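Bodeo Revises Lining and Cuff on Sirkley Cold-Weather Glove Liner

Bodeo has released a revised version of its Sirkley knit glove liner, with a longer cuff, a brushed inner face and a new placement for the conductive yarn at the fingertips. The liner replaces the model sold under the same name for the past three winters. Shipments to stores begin in January.

The Sirkley is sold as a thin inner glove to be worn under a shell or mitten. The previous version used a single knit throughout, with conductive yarn on the thumb and index finger only. On the revised model the yarn is knitted into the thumb, index and middle fingers and extends down the side of each tip as well as across the pad. Bodeo says the change was made after complaints that the screen did not respond when the finger met the glass at a low angle.

Fabric weight has gone up from 158 to 200 grams per square meter. The outer face is a flat jersey knit in a polyester and merino blend. The inner face is brushed after knitting, and the fibers are raised in one direction only, toward the fingertips, so that the liner slides on without bunching. Seams at the fingertips have been moved from the center of the tip to the back of the nail.

The cuff has been lengthened and now carries a flat elastic band sewn in at the wrist bone, with a free edge beyond it that tucks under a jacket sleeve. The old cuff was a plain rib. Both the elastic and the sewing thread are polyester.

Liis Eglītis, who manages knit accessories at Bodeo, said the heavier fabric required a new size chart. "The old medium and the new medium are not the same glove," she said. "The hand opening is the same. The fingers are cut slightly wider to make room for the brushed face, and they are a few millimeters longer." Buyers who are between sizes should take the smaller one if the liner will be worn under a fitted shell, and the larger one if it will be worn alone.

The company also published results from its own wear trial. The trial covered 386 pairs worn by delivery staff, dog walkers and outdoor market sellers over one season. Wearers kept a log of washes, hours worn and any loss of screen response. They submitted 1457 log entries in total. The most common fault reported was pilling between the thumb and index finger, followed by stretching of the cuff. Bodeo said the stitch density at the thumb crotch was increased for the production version in response. It has not released the full data.

Knitting has moved to the Granard mill, where the company already makes its hats and neck tubes. Finishing and packing remain at the previous site. Bodeo did not give a figure for production volume.

The liner will be offered in black, charcoal and oatmeal. Five sizes are listed, from extra small to extra large. A children's version is not planned for this season. The Beltrán leather shell, which was designed around the older liner, will continue unchanged, and Bodeo advises Beltrán owners to try both pieces together before removing tags. The loop on the Sirkley cuff fits the small hook inside the Beltrán gauntlet.

Care instructions have changed with the fabric. The liner should be turned inside out and washed on a cold, gentle cycle with a small amount of liquid detergent. Fabric softener should not be used, as it leaves a coating on the conductive yarn. The liner should be pressed in a towel after washing and left to dry flat. Tumble drying is not advised at any setting.

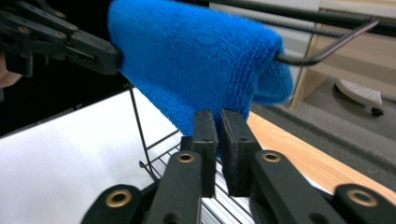 A blue microfiber towel draped over a thin black rod.

Replacement of single gloves, offered on the old model, will continue for the revised one. Requests must include the size and the production code printed on the inner label. Old and new liners cannot be mixed as a pair under the program, and stock of the earlier version will be used for claims on that version until it runs out.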